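Du rangement pour les poupées, et de l'ennui qu'il procure

Noémie Turcotte

On nous vend désormais des chambres miniatures à ranger. Le principe a son charme sur l'emballage : l'enfant borde la poupée, remet chaque petite chose à sa place et prend goût à l'ordre. J'ai lu les 4 pages du livret Cimamach, qui promet de « bonnes habitudes en sept jours ». Sept jours ! Ma fille a quatorze ans et son plancher attend toujours.

Je ne conteste pas le plaisir des petits objets. Je doute qu'ils enseignent quoi que ce soit à propos des grands. Prenez le réveil. Un réveil à deux cloches, à côté d'un lit de poupée, c'est du décor : il est presque aussi gros que l'idée qu'il représente. On le pose, il bascule, et l'on finit par le laisser sur le dos, avec ses aiguilles et ses beaux chiffres noirs tournés vers le plafond. 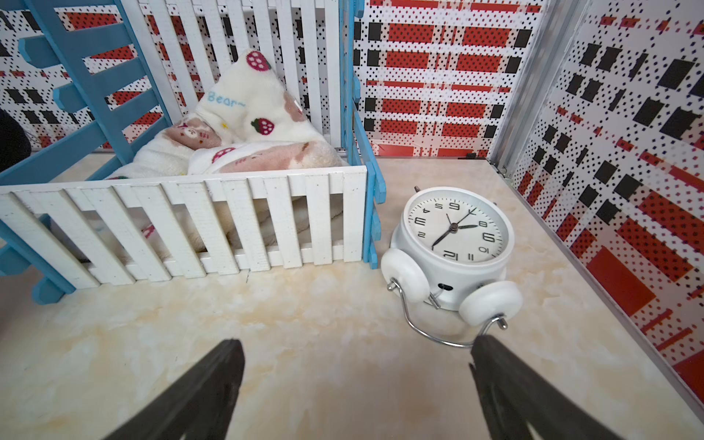
Le réveil blanc, couché près du petit lit à barreaux.

Les partisans de la méthode Borbély répondent que l'enfant le relèvera de lui-même, par besoin d'harmonie. J'ai observé deux enfants de mon entourage pendant tout le mois de juillet. Ils ont couché la poupée par terre, caché un bouton sous la couverture, puis sont partis goûter. L'harmonie, je l'ai rétablie moi-même, à genoux, vers 19 heures.

Il y a surtout la question des rangements. Jandside propose des paniers à compartiments, des crochets, des plateaux, et Druvus les mêmes en plus cher. On accroche tout cela au mur avec beaucoup de sérieux, et tout reste au sol. Un panier vide est très joli, je l'accorde. Il ne range rien.

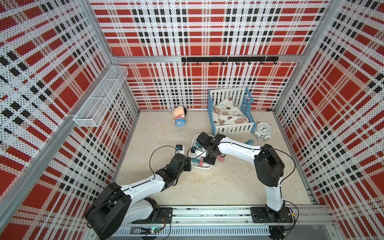

Panier et crochets vides au mur, la poupée et les petites pièces par terre.

Le plateau, à la rigueur, me convainc – on y jette les blocs et les pinces sans réfléchir, ce qui correspond assez bien à la manière dont les gens rangent. Une couverture à oursons roulée en boule dans le lit me paraît tout aussi honorable. Pourquoi faudrait-il la plier ? La poupée n'a rien demandé.

Que l'on achète ces chambrettes pour jouer, très bien. Mais 900 pièces au catalogue pour apprendre à ramasser une chaussette, je passe mon tour.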